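Guvside puts two sets of gripper fingers to the test

7 July 2021

If you have ever wondered how much difference a pair of plastic fingers can make to a robot, the people at Guvside have an answer on the way. The small workshop has begun a side-by-side trial of gripper fingers on its two-armed tabletop robots, and the early results are lively enough that we wanted to share them before the full write-up comes out in September.

The trial is led by Kolbrún Ragnarsson, with Tài Phí looking after the controllers. Two kinds of finger are being compared: a hard black jaw with teeth along the edge, and a smooth blue one from Arkiston. Each set does the same jobs with the same code, and every attempt is logged, good or bad. The total stood at 1,106 attempts when we called in, and more than 100 of those were handovers, where both arms have to deal with one thing at the same time. 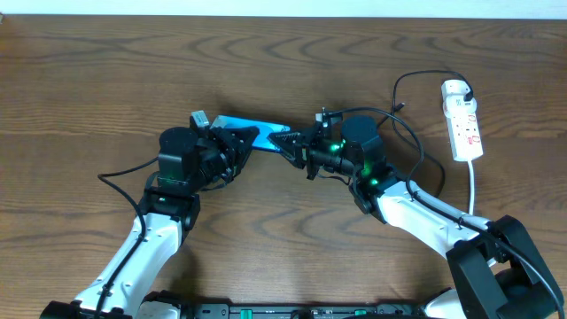 Two arms, one flat blue object: the black grippers meet over the middle of the table.

Handovers are the job everyone likes to watch (us included!), and they are also where a poor grip shows up fastest. If one side squeezes too hard the object twists, and if it lets go too early the other side is left with a corner. The toothed jaws have done well on thin, stiff things. Out of 118 handovers tried with them, the team marked 48 as clean at the first go, which Ragnarsson calls a fair start for fingers that were never meant for flat objects.

Flat objects lying on the table are harder still. There is no edge to get under, so the fingers have to come down close to the surface, and a small mistake in height means a bump. Phones are a favourite for this part of the trial – they are slim, they have rounded corners and plenty of people would love a robot that could pick one up without scratching it.
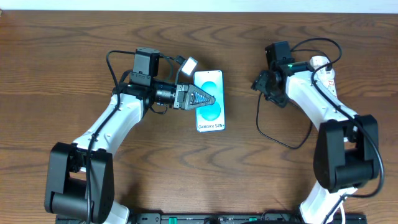 Tài Phí thinks the controller matters more than the fingers here, and would happily spend another month on how softly the arm comes down before anyone touches the jaw design. A slower last few millimetres, in his view, would rescue a good share of the failed picks. Ragnarsson agrees about the slow approach but wants the fingers swapped on schedule all the same, so that both sets get equal time.

The cameras are part of the comparison too. An overhead view gives the arms a good idea of where things are, while a small camera near the gripper is far better at the last moment, when the fingers hide the object from above. The drawback is that the finger takes up a large share of the close view. The team has been trying the wrist cameras with both a wide and a narrow crop, and the wide one is ahead for cables, plugs and other fiddly bits.

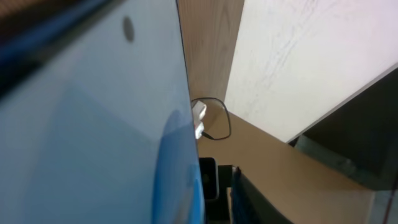
Will the smooth fingers replace the toothed ones? Guvside expects to keep both, with the smooth set for glossy or delicate things and the toothed set for anything stiff and thin.

Baldursdóttir, which makes the wrist mounts, has already sent a revised bracket that moves the camera a little further back. Fitting it takes a few minutes with one screwdriver, and the calibration routine then runs by itself.

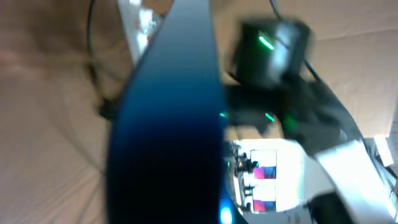
Focus is the next thing on the list. The wrist cameras were set up for objects at arm's length, and the team would like one lens that copes with near and far. At present the blue finger comes out as a soft blur straight down the middle of the view, with parts of the black arm and its green lights on the right of it. Phí wants the software to learn that shape and leave it out, which would save fitting a new lens on every wrist.

The full figures will be published in September, along with the drawings for both finger sets. Umance will be hosting the files, and anyone with a similar pair of arms is welcome to print the parts and send in their own results.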